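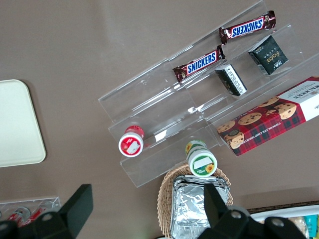
4.2 Perceiving items on stepped shelves

Our perception stack, Cidby, started life on flat tabletops, and for a long time we assumed the tabletop was the easy part we could keep. The original version fit one big plane to the depth cloud, threw the plane away, and called whatever was left an object. Works great, right up until you put a clear tiered stand on the table (Fig. 4). The wrist depth sensor sees straight through the acrylic, finds the brown tabletop underneath, and decides that two Snickers bars and a box of Walkers shortbread are hovering in space. Cidby's old sanity check deleted anything that hovered, so the planner was told there was nothing to pick up. I spent a good part of February convinced I had a calibration bug!

What we do now is simpler than what we tried first. We stopped looking for the shelf surface and let the items tell us where it is. Each segmented item gets a fitted box or cylinder, we take its lowest face, and we group items whose lowest faces agree in height. Every group becomes a "virtual tier" that the planner treats as solid. A tier with nothing on it stays invisible to us (more on that in Section 6), but a picking planner mostly cares about tiers with something to pick, so we can live with it.

The segmentation itself is nothing fancy. We fine-tuned on 185 labeled wrist views, all annotated in Hanex, our in-house labeling tool, and Dineo Lekota wrote the small script that flags labels whose masks bleed through a transparent edge. That script found more of my mistakes than I'd like to admit. The usual culprits were the white highlights along the shelf edges, which look a lot like the crimped end of a candy wrapper if you've been labeling since lunch.
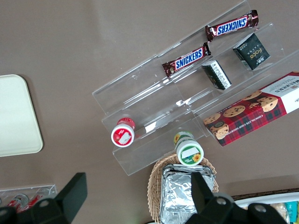
How often should the virtual tiers be re-estimated? Once per approach, at the moment the wrist pauses above the stand, and then they stay frozen until the gripper has backed out again.

We did try updating them continuously at 15 Hz. The trouble is that the fingers block part of the view as they come down, the fitted boxes shrink, and the tier heights start to wander by 4 or 5 mm. The motion planner, Amadi, then replans against a shelf that seems to be moving, and you get this nervous little wobble on the way in. Freezing the estimate got rid of the wobble. It also means that an item bumped during the approach is now in the wrong place as far as Amadi knows — we accept that, and let the contact check in the low-level controller (Ukeck) stop the motion.

Baskets needed their own rule. A woven rim gives noisy but usable depth, while crinkled foil gives big bright patches with no depth at all, so for baskets we fit only the rim and let the gripper come down slowly inside it. The same goes for the sandwich in Fig. 4, where the clear wrap bothers the sensor much as the acrylic does and the gripper is lowered right into the basket.

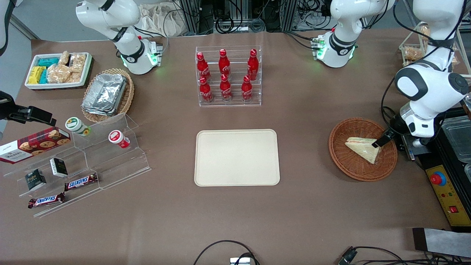
4.3 Sharing the table between two arms

Each arm runs its own copy of Amadi, and the copies only talk through a shared reservation map. Before a move, an arm reserves the volume it's going to sweep. If the other arm already holds any of it, the request waits. I like this scheme because I can print the map and read it, which was not true of the joint planner we had before. The cost is some idle time whenever both arms want the middle of the table, and we report that separately in Section 5.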